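Flarnby Wiring Offcuts: read me first

Hello, and thanks for downloading this. Flarnby is my list of short cable assemblies and bits of hook-up wire, all sorted into trays at the bench and written down one row at a time. It started as a way of stopping myself buying wire I already had, and it has grown to 2,539 rows, so I thought I might as well share it with anyone who mends old equipment and has the same drawer of tangles that I do.

What you get

There is one main file, flarnby_wires.csv, and a smaller one called trays.csv that tells you which tray each piece lives in. Open them in any spreadsheet. I use commas between the columns and full stops for decimals, and if a cell is blank it means I didn't measure it, so please don't read a blank as a zero (I did this to myself once and it made a right mess of the totals).

The columns in the main file

piece_id: the tray letter and a running number. Numbers never get used again, even when a piece goes in the bin.
colours: every wire colour in the piece, with the main colour first. Two-colour wires get a hyphen, so yellow-green is one wire with both colours on it, and "yellow, green" is two separate wires. More on this below, it's the bit people write to me about!
twisted: yes or no. I put yes if any two wires in the piece are twisted together, even if the rest run straight.
sleeve: none, plain or marked. Marked means there's something printed on the sleeve, whether or not I could make it out.
sleeve_text: what the print says, if I could read it. Lots of these just say "unclear".
branches: how many ways the wires split after the sleeve or the tie.
length_mm: from the sleeve to the end of the longest branch, laid out flat but not pulled tight.
ends: bare, tinned, crimped, cut or other.
source: where it came from, in my own shorthand. "Revell" is the big box of mixed looms I bought when the Revell workshop closed, "Polat" is the control panels, and "Gelow" is everything from the Gelow organ, most of it very short.
notes: whatever I felt like saying.

About the colours

I go by eye, under the bench lamp, in the evening. Grey is the awkward one. Old black insulation fades and dark grey gathers muck, and there are more than 13 rows where I changed my mind later. If the difference matters for your job, treat grey and black as the same thing when you search and then look at the actual wire. Blue and white pairs are nearly all twisted, and they're entered as "blue, white" even where the white has gone a bit cream.

Please don't take any colour here as telling you what a wire does. A yellow and green wire may well have been an earth in its old life, but plenty of these came out of things somebody had already bodged, so get the meter out.

How I lay things out

Every tray has something pale in the bottom so the thin ends show up. I spread the branches apart before measuring, and I leave any curl in the wire alone because straightening old insulation is asking for cracks. Looped bundles get undone only if the tie is already broken. If a tray has several assemblies in it I do them one by one and tick them off in trays.csv.

Things that are wrong or missing

Tray 7 was knocked over on a Thursday and put back in whatever order I could manage, so its piece numbers don't match where things sit. The lengths are fine.

The Polat pieces have no length for the second batch. I ran out of patience.

"Other" in the ends column covers far too much. I'd like to split it up, and if you've got a sensible list of names for end fittings I'd love to have it.

Versions

This is version 2. The old one had the colours in alphabetical order, which was a daft idea as you couldn't tell what the main colour was. If you wrote anything that reads the colours column, check it again before you swap files.

Using it

Copy it, change it, print it out and pin it over your own bench. A mention of Flarnby would be nice but I won't chase you for it. Corrections are very welcome, and it helps a lot if you put the piece_id in the subject line.

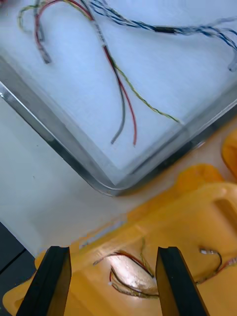

I'm hoping to start on the ribbon cables next, once I've decided how on earth to write down the colours.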